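Keeping Sound Out of the Next Room

Kiprono Laizer has spent most of his working life on a single complaint: people can hear each other through walls they were told were soundproof. He runs the test side of Greenberg, a small acoustics consultancy with an office in Nutham, and most of his week goes to converted buildings such as warehouses, workshops and former depots that have been divided up and rented by the room.

I asked him first about the word "soundproof."

"I don't use it," he said. "A partition has a transmission loss, measured by frequency band. You can collapse that to a single number, and the number goes on the drawing. What the tenant hears is the whole building, which includes the ceiling void, the ducts, the door and the gap under the door."

The single number is usually the sound transmission class, or STC. It is derived from a laboratory test in which a sample wall is built into the opening between two isolated rooms. Noise is played on one side and levels are measured on both. The field equivalent nearly always comes out lower. Laizer considers a five-point drop ordinary and a drop of 15 points a sign that something has been left out of the construction.

"Fifteen points is a hole," he said. "You go looking for a hole."

The most common one is above the ceiling line. In a building with a shared roof, the partitions often stop at the height of the suspended tile, and speech passes over the top. Laizer described a job in the Pilard building, an old parts depot, where the owner had paid for double drywall on both sides of every wall. The studs ended a foot above the tile. The rooms tested at 31.

"They had bought a very good wall up to a certain height," he said.

The remedy was to run the partitions to the deck and seal them. Metal roof deck makes this slow work. Each flute leaves an opening above the head of the wall, and each opening has to be packed with mineral wool and closed with acoustic sealant. Laizer's crew found 121 unsealed flutes on one floor. After they were closed, the same rooms tested at 44, with no change to the walls below.

He is less patient with foam. Thin open-cell panels absorb some of the mid and high frequencies inside a room and do very little to stop sound leaving it. The two properties, absorption and isolation, are sold side by side and often confused.

"If your own voice sounds harsh to you on a call, put up absorption. If the neighbor's voice is the problem, it won't help you enough to notice."

Mass is what he recommends, followed by separation and airtightness. A second layer of drywall adds mass. Resilient channel adds separation, provided that no long screw bridges it to the stud, and Laizer has found bridged channel on more jobs than he has found it installed correctly. He now asks for photographs of the screw boxes before the board goes up.

Low frequencies are harder. STC is calculated from 125 Hz up to 4,000 Hz, so a wall can carry a respectable rating and still pass the hum of a compressor. For rooms next to mechanical equipment he asks for the full band data and reads the left side of the graph first. A partition that performs well at 1000 Hz may be giving up most of that advantage at 100.

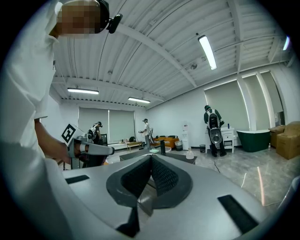
Mercedes Sotelo disagrees with him on one point, and told me that the full-height wall is often the wrong first expense. In her view the door should be dealt with before anything else is touched. A hollow-core door with no bottom seal will hold a room in the twenties whatever stands on either side of it, and a solid-core door with perimeter gaskets and an automatic drop seal can be fitted in a morning.

Laizer did not dispute the arithmetic when I put this to him.

"She's right for one room with one door. On a corridor with 40 rooms I'd still start at the deck. The door can be changed later by the tenant. The head of the wall can't, once the sprinkler and the cable tray are in."

He does agree with her about drop seals. They go out of adjustment, and a seal that clears the floor by an eighth of an inch is doing almost nothing. At the Skaltora offices he had the maintenance staff check theirs with a strip of paper: close the door on it and pull. If the paper slides out freely, the adjusting screw needs another turn.

I asked what he would want in a lease. He would like a field-tested figure, with the test method named and the date of the test, in place of the laboratory rating of the wall assembly. The report should say which rooms were tested and whether the ventilation was running, as fan noise can mask a weak partition.

"Ask for the report," he said. "It's two pages, and the second page is the graph."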